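About Bellomel

Bellomel is a cooking school for people who like to eat and would love to know what they're doing at the stove! 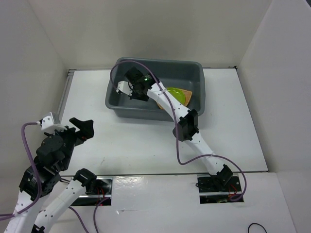
Fouzia Chaudhry started teaching in her own kitchen, four students at a time, with her grandmother's lentil recipe and one very dented pot. Word got around (the lentils helped), and we now have 44 classes a season in the old Langlois bakery, with 900 square feet of kitchen and a long table where everybody sits down together at the end.

We teach everyday food: soups, flatbreads, roast vegetables, a decent omelet, rice that comes out right. You'll chop, stir, taste and taste again, and you'll go home with the recipes and usually a box of leftovers.

Our October bread classes fill up first, so put your name down early if you're a dough person. Kids from eight up are welcome at the morning sessions with an adult, and we're always happy to cook around allergies – just tell us when you sign up.

Come hungry!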